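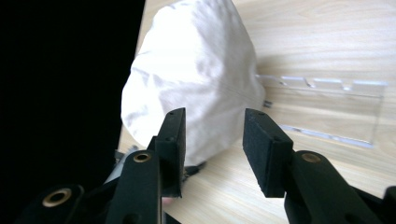
White cloth on the bench top, gripper in front.

Arrival predictions, notebook, continued

Read the Tulilier report again before lunch and liked it less than the first time. The headline is that 97 per cent of predicted arrival times were "correct". The word is used on the first page, on the second page and in the summary box, and is defined in an appendix. Correct means the bus turned up within 200 seconds of the time on the sign, either side.

Either side is the bit I object to. If the sign says four minutes and the bus comes three minutes early, I have missed it. If it comes three minutes late I am cold and annoyed but I am on the bus. The report gives these the same score. Every passenger I have ever stood next to would score them differently, and so would Eirlys, who asked Tulilier for early and late to be split out back when the test was being set up. It is in her email. It isn't in the report.

The sample is 3671 predictions. Sounds decent until you see they are all from route 22. I have nothing against the 22. It has a bus lane for most of its length, no level crossing, and one junction that ever gives trouble. If I were selling prediction software I would also choose the 22. What I want to know is how it does on the hospital loop, where drivers wait for people crossing the car park and the layover gets eaten by whatever happened on the trip before.

Other things written in the margin, copied here so I can throw the printout away:

How far ahead was each prediction made? If half of them are taken with the bus one stop away then a child with a ruler could do it. No breakdown given.

Are cancelled trips in? I think not. A trip with no arrival has no error, so it seems to fall out of the table altogether. That means the worst thing a sign can do to you, which is count down to a bus that never comes, doesn't touch the score.

What is compared with what? "Observed arrival" appears to be the vehicle's own position report crossing a circle drawn round the stop. So the same feed makes the prediction and marks it. If the position is stale both are wrong together and it looks like agreement.

Raimo says I am being unfair on that last one and the circle is the normal way to do it. He's right that it's normal.
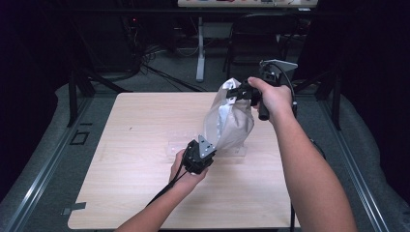 Otlow, January

Spent the afternoon with the raw files. Kong took most of an hour to unpack them because someone has filled its disk with old timetable exports (mine, mostly). Deleted the ones I was sure of.

First result, for what it's worth: I can reproduce their percentage. Same window, same route, same exclusions, same answer. So the arithmetic is sound and I'll say so in the write-up, as it would be mean not to. The arithmetic was never my worry.

Then I tried dropping every prediction made when the bus was at the stop immediately before. The score goes down. I'm not writing the new number in here yet because I don't trust my own filter - two of the stops near the library share a name and I think I have been joining them up wrongly. Eirlys will check it. She knows which side of the road is which without looking it up.

The cancelled trips are worse than I expected, or at least messier. There isn't a cancellation flag in the feed. A trip just stops being mentioned. Sometimes it stops being mentioned and then comes back under a different vehicle, so it was a swap at the depot and the passengers got their bus. Sometimes it stops and that's the end of it. To tell these apart you need the depot sheet, and the depot sheet is handwritten and photographed. Raimo offered to type up a month of them. I said a week would do. He said a week would be all one driver's holidays. Left it there.

Also the clock. The on-board units are Vovska ones and they stamp the time when the message is sent, not when the position was fixed. In town this makes no odds. Out past the reservoir, where the signal drops, the unit saves up its messages and sends them in a bunch, and they all arrive with very nearly the same stamp. On the map you see the bus sit still and then leap a mile. I showed this to Raimo and he said "well, that's the sign jumping, isn't it", meaning the thing people complain about, where the display says nine minutes for ages and then says Due.

I think he may be on to something but I'd want to see it on more than one bus before I believed it. We have wanted that complaint to have a single cause for so long that any cause looks good. 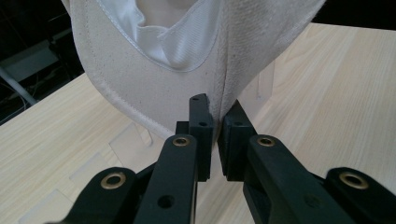
If it is the stamps, the fix is on the Vovska side and no amount of clever modelling from Tulilier would touch it, and it would be a fair question why we are being asked to pay for the clever modelling first. If it isn't the stamps I have wasted an afternoon on leaping buses. To test: find a unit that logs both times locally, pull the log by hand at the end of a shift, line it up against what the server received. Eirlys thinks the depot will lend us one for an evening if we ask before the school contracts restart. I'll ask. I don't expect a quick answer.

Talked over the phone with the Tulilier account person, late in the day. Pleasant enough call. Notes as I took them:

They agree early and late could be separated. Would be "a customisation". I asked whether it was a customisation to subtract one number and keep the sign. No reply to that really.

They say the model learns from each route, so results on the 22 "carry over in principle". Asked for one route where it had been shown in practice. They will get back to me.

Cancellations are "an operator data issue". Partly true. Still, the sign belongs to all of us as far as the person in the shelter is concerned.

They asked twice when we would be making a decision.

What I'd accept as a proper trial, draft, to argue over with the others:

Three routes, chosen by us. The hospital loop must be one. The 22 can stay in as the easy case.

Early and late reported apart, with early counted as a miss once it's more than a minute.

Predictions grouped by how long before arrival they were shown. The ones people use to decide whether to leave the house matter most to me, and those are the long ones.

Trips that vanish are scored as wrong unless the depot sheet shows a swap.

A person with a watch at one stop per route for a morning. Raimo thinks this is quaint. I think it's the only part of the whole thing that doesn't depend on the feed, and I'd do a shift myself if it stays dry.

And the dull comparison, which the report leaves out entirely: how well does the printed timetable do by the same measure? On the 22, outside the school run, I wouldn't be at all surprised if it did quite well. If the timetable gets near their score then we are buying very little. If it doesn't, good, they have a case and I'll put it in the write-up with their name on it.
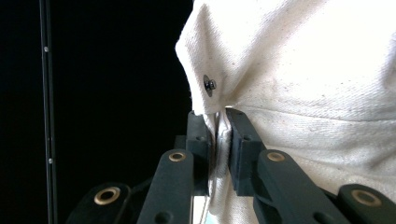

Off-white canvas with a snap fastener, a fold pinched in the gripper.

Left over for tomorrow: ask Eirlys about the library stops. Rerun the filter with stop codes in place of names. Find out who at the depot holds the sheets before Raimo starts typing. Send Tulilier the trial draft only once all three of us have been through it, and take out the line about the child with a ruler if it has crept in.

Kong is still running the vehicle-swap match. Leave it switched on overnight, please. It writes nothing to disk until the very end.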